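How to Plan a Train Trip With One Change

Many people in our town take the train to the city only a few times a year, and the change at Hesov makes them nervous. I was nervous too when I moved to the region. These are the steps I follow now.

Start with the arrival, then work backward. If you must be at an office at nine, look for the train that reaches the city before 8:30. Write down the train before it also. This is your spare.

Check the time for changing. At Hesov the regional trains use platform 2, and the line from Rilteck stops on the other side of the footbridge. It is a walk of roughly 300 meters with the stairs. I want 16 minutes for this. With a child or a big suitcase I take the later connection.

Buy one ticket for the whole way. Two separate tickets can look cheaper, but if the first train is late, the second ticket may not be valid on the next train. Ask at the counter if the ticket is good "via Hesov" — the words must be printed on it. 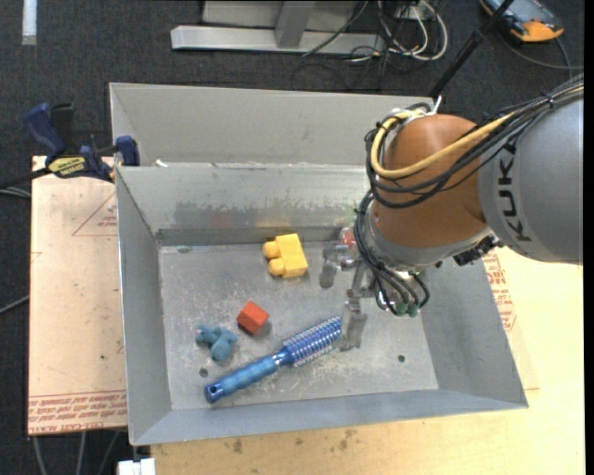
A yellow toy block in a metal bin, with a KUKA robot arm reaching in.

On the evening before, look at the works notices. The line between Bang and Ellex often has night works in November, and the first train in the morning is then a bus. The bus leaves from the street side of the station, near the bicycle racks, and it does not wait for late passengers.

In the morning, check the platform again on the board at the station. The app is sometimes a few minutes behind the board. When they are different, I go with the board.

If you miss the connection, keep your first ticket and go to the counter before you board another train. They stamp the ticket with the delay. Without the stamp it is hard to get money back later, and the form must be sent with a copy of both sides.

Text: Afroza Wijesinghe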